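Firkis, bedrooms and linen: sorting and putting away
2019-06-26

Home | The house | Kitchen | Bedrooms and linen | Shed | Contact

This page covers the second part of the clear-out at Firkis, our family place. The kitchen has its own page. The bedrooms took longer because the linen was spread through every room and most of it had to be unfolded to see what size it was. Povilas did the furniture and the shelves, I did the cloth. Family members who asked for particular pieces will find them in the notes under each heading. Write to me if you want something, and say which heading it's under.

Hall cupboard

The hall cupboard before anything came out. Sheets on the two lower shelves, tablecloths above, and the top shelf full of curtains from the old front room.

The same cupboard with the doors off. The hinges had pulled out of the frame on the left side. Povilas filled the holes with dowel and glue and moved the hinges down a little.

New shelves going in. They're Erero slatted shelves, the deep ones, cut down to fit. The whole lot with brackets came to $416, and there's one length left over in the shed.

Shelves in and painted. The colour is the same off-white as the hall trim. It needed a second coat at the back.

Sheets, sorted by size. Singles on the bottom, doubles in the middle, queens above. Anything without a mate went in a separate pile for dust covers.

Flannelette sheets. There were more of these than anything else. The blue stripe and the brown check are still thick. The green ones are thin in the middle and I have cut them up for cleaning cloths.

Pillowcases with crochet edging. Aunt's work, and her mother's before that. These are washed and ironed, wrapped in a clean sheet, and they stay at the house. Please don't ask for these.

Curtains from the front room, laid out on the grass to measure. The lining has gone on all of them but the face cloth is sound. Long enough to be cut down for the back bedroom.

Front bedroom

Wardrobe, moved away from the wall. It hadn't been shifted since the carpet was laid, and there is a clean rectangle underneath that is a different colour from the rest of the room.

Inside of the wardrobe. Coats on the left, suit bags on the right. The coats have gone to cousins. The suit bags were mostly empty.

Drawer of scarves and handkerchiefs. Sorted once by me and once again by my sister, who put several back.

Blanket chest, open. Wool blankets, grey and cream, with the Kallisance label still on a few. The mill label is woven in and not printed, so it has lasted. Moth holes in one of them, near the corner. That one was bagged and frozen before it went anywhere near the others.

Blankets airing on the line. We had a dry week with some wind and they were out each day until mid-afternoon.

The chest after sanding. Povilas took the lid back to bare wood and left the sides alone. The lid had ring marks from plant pots. He oiled it and it has come up darker than we expected, but it matches the bed end well enough.

Chest packed again. Wool on the bottom, cotton on top, a layer of tissue between. List of the contents taped to the inside of the lid.

Mattress out on the verandah. It was turned, vacuumed and brought back in before dark. It will do for another few years.

Bed made up with the white cotton cover. The cover is a double and the bed is a queen, so it stops short on both sides. A better one is on the list.

Back bedroom

Back bedroom window with the blind down. The cord had snapped. We replaced it with cord from the hardware shop in town and it runs properly again.

Bookshelf, emptied. The books are in boxes under the window. Anyone who left school books here has until March to come for them.

Sewing machine on its table. It belongs to the house. The belt is new and the bobbin case was taken apart and cleaned at Melnyk Sewing and Vacuum, who charged $89 for the service and found a replacement foot. The drawer holds the spare needles and the old foot, which still works for zips.

Button tins. Shirt buttons, coat buttons, and a tin of everything else. I started to sort the third tin and stopped.

Fabric offcuts, rolled and tied. Lengths under a metre went to the school for craft. The rest are in the bottom of the bookshelf. There's a good piece of navy wool that would make a skirt if someone wants it.

Patchwork top, unfinished. Hexagons over paper, and the papers are still in. Some of the papers are cut from letters, so I would like them kept when the top is finished. No one has claimed this yet. It needs someone with patience.

Povilas fixing the louvered doors. The slats had been painted in place and wouldn't come clean. He washed them down with sugar soap, used a thin scraper along the edges and repainted with a small roller. Slow work.

Doors drying in the shed, propped on paint tins.

The grandchildren's room

We left this room until last. It's the one the kids sleep in when they stay, and the bedding there gets the most use. Nothing in it is old or precious and most of it was bought to be washed often. The rule for the room is that the toys stay and the bedding matches if it can.

Bedding from the drawers under the bed. Navy, mostly, with some prints. The navy hides marks and I buy it whenever I see it reduced.

Floral bedspread. Cream, beige and tan, with purple bands, green leaves and pink flowers, and some large roses. It came from my mother's flat. It's a busy pattern and the kids have always liked it. We tried it in the front bedroom and it looked wrong against the curtains, so it lives here over the navy.

Cloth with the orange print. It's white with oranges and grey-green leaves. It goes down in the middle of the bed when we fold, to keep the clean things off the cover, and it comes out again for fruit at Christmas. It can be washed with anything.

Purple towel with black trim. It's grey on the other side. There has been a long argument over which side is the front. I fold it purple side up.

Pikachu. He is the large yellow one and has his own place on the bed. He doesn't go in the toy box and he doesn't go in the wash with the sheets. If he needs cleaning, use a damp cloth and leave him by the window for the afternoon.

Snacks are allowed in this room as long as the bag is closed and goes back to the kitchen afterwards. I gave up on the stricter version of this.

The way we set the room up for visitors hasn't changed in years. Cover on first and pulled straight at the far side, then the cloth, then a towel for each child, folded with the ends under.

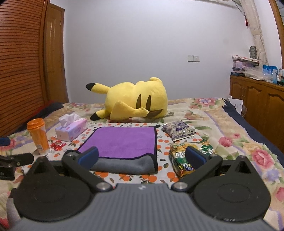
Spare blankets for this room are in the hall cupboard, second shelf, in the bag with the blue handles. Pillows are on top of the wardrobe in the front bedroom. If a child wants a third pillow, take one from the couch.

Toy box, with the lid off. The lid was always a nuisance and has gone to the shed. Blocks and cars at the bottom, soft toys on top. Jigsaws are in the hall, and three of them are missing pieces. I've written on the boxes which ones.

Night light and extension lead. The lead was too long and ran across the doorway. Povilas shortened the run by moving the lamp to the other side of the bed.

Height marks on the door frame. We painted around these. New marks go in pencil first, please, with the name and the year.

Laundry

Laundry bench, cleared. Iron on the left, pegs in the bucket, stain soap in the tin with no lid.

Drying rack on its pulley. The rope was replaced and the cleat moved up out of reach of small hands. It will take a wet double blanket but I wouldn't put two on it.

Dust covers cut from the odd sheets. Each one has the piece of furniture written in the corner in laundry marker. They go on when the house is shut for more than a fortnight.

Rag bag. Full, and staying that way for a while.

Loading the trailer. Two trips to the op shop in town, and one longer one to my sister's with the wardrobe that no one here wanted. That was 377 kilometres each way, with a stop to tighten the straps.

What is still to do

The curtains for the back bedroom are cut but not hemmed. The carpet in the front bedroom needs a decision. There is a box of christening clothes and baby things that I haven't opened because I want the others here when we do it. The hall light flickers when the cupboard door is shut hard, and Povilas is going to look at that.

Pieces not yet claimed: the unfinished patchwork, the navy wool, one pair of grey wool blankets, the brown check flannelette in double, the coat hangers with the knitted covers, the glass-topped dressing table. The dressing table is heavy and you would need to bring someone to lift the other end.

Photographs and notes by Eglė Tamošiūnaitė. Shelves, doors and chest by Povilas Stankevičius.

Previous: Kitchen
Next: Shed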